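**Stirgate handheld gripper program: progress report to Drikero**
Prepared by Mwajuma Waweru
November 13, 2021

## 1. Status

Collection of pick-and-place demonstrations continued through October and into this month. The target for the period was 1273 accepted episodes. We delivered 1000. The shortfall comes from one fault in the handheld units, described in section 2. Collection on the affected units was stopped for eight days and has resumed on all but one.

Work at the Ziltuler site (kitchen tasks) was not affected. All of the lost episodes come from the household sorting tasks at the Swai site, where the objects are small, light and mostly film-wrapped.

## 2. Fault: finger position drift

During routine review, 69 episodes were found in which the logged finger opening did not match the opening seen in the video. In most of them the log reported the fingers fully closed while they were still holding an object. In a few, the log reported a gap after the fingers had met.

The mismatch was small at the start of a session and grew as the session went on. Restarting the unit cleared it, which is why the morning check did not catch it. That check was done straight after power-up.

Thin packages are the hardest case for this fault. The difference between "holding" and "closed on nothing" is only a few millimeters of finger travel, so a small drift changes the label. The snack-box task is typical of the work: the operator reaches into a box of wrapped snacks and pinches a single package between the finger pads, with other packets close on both sides.
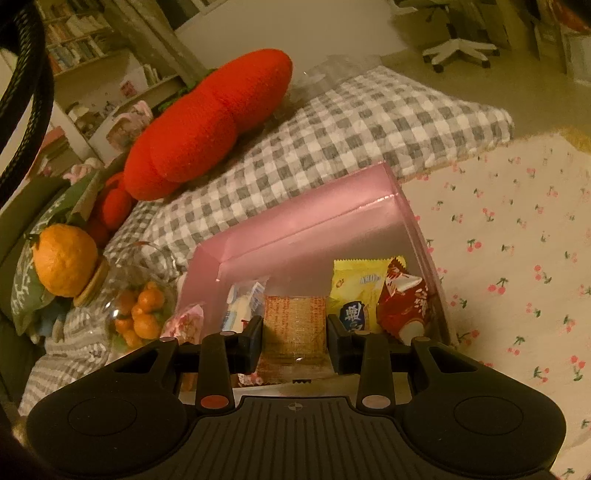

## 3. Cause

Two units were opened on the bench. In both, the set screw holding the position sensor magnet to its shaft had backed out far enough for the magnet to slip under load. Each hard squeeze moved it slightly. Zero is set again at power-up, so the error disappeared on restart and then built up again.

The screws had been installed without thread locker. The assembly sheet calls for it, but the step was on the second page and was skipped for this batch. Units built earlier do not show the fault.

## 4. Safety review

The fingers are driven by the operator's hand through a trigger. There is no motor, so the drift could not cause unexpected motion, and no injury or damage was reported. The concern is downstream. A policy trained on the bad labels could command more grip force than needed once it runs on a powered arm. For that reason no data from the affected units was released to the training group until each episode had been checked.

## 5. Actions taken

- All 69 episodes were removed from the accepted set. They are kept in a separate folder for fault analysis and are not part of the 1000.
- Set screws were replaced and locked on every unit in the batch.
- Operators now close the fingers on a gauge block at the start and end of each session. A session is rejected if the two readings differ by more than the limit in the test plan.
- The thread locker step was moved to the first page of the assembly sheet, with a sign-off box.

## 6. Open items

One unit still shows drift after the screw was replaced. Its shaft is scored and a new one is on order. The unit is tagged out until the part is fitted and the gauge test is passed.

We request approval to carry the remaining 273 episodes into the next period at no added cost. The Swai site is available and the task list does not change.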